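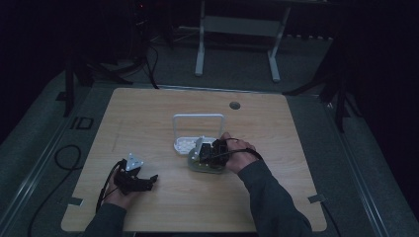 From: Baldur Lauritsen
To: workshop list
Subject: Re: Oil or soap for a pale table?

Evaristo De Luca wrote:
> I bought a used table in Treltidthorpe in December. The top is pale
> and has no finish that I can find. The seller said to put
> linseed oil, my sister says soap. I don't want it to go yellow.
> Does somebody on the list have experience with both?

Dear Evaristo,

I have used both, so I try to answer. Linseed oil will make it yellow, first a little and after a year much more. If you like the color as it is now, please take soap flakes. I use Noreleo, one box is 325 grams and it lasts me for 2 winters. Dissolve two spoons in one liter of hot water, let it cool until it is like thin yogurt, and wipe it on with a cotton cloth. After ten minutes you take away what is left. Repeat the next day.
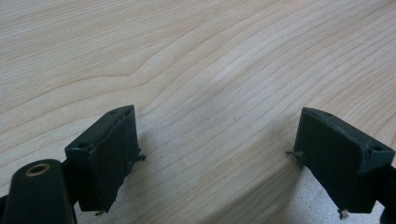

Before the first soap you should sand, and only in the direction of the grain. I went to 240 paper and stopped there. On a blond top this is not so simple as it sounds, when the lines run in long waves and in one place bend and swell like a ripple in water. I follow the main direction and do not try to go around the bend. A faint gray smudge also shows easily on such wood, so look at the surface with light from the side before you open the soap.

For black rings from iron you need oxalic acid, with gloves. Mrs. Brynjólfsdóttir wrote about it in this list before, message 2885 in the archive.

The one thing I have not tried is the white oil from Grallider. If somebody did, I would like to read how it looks after some years.

Best regards,
Baldur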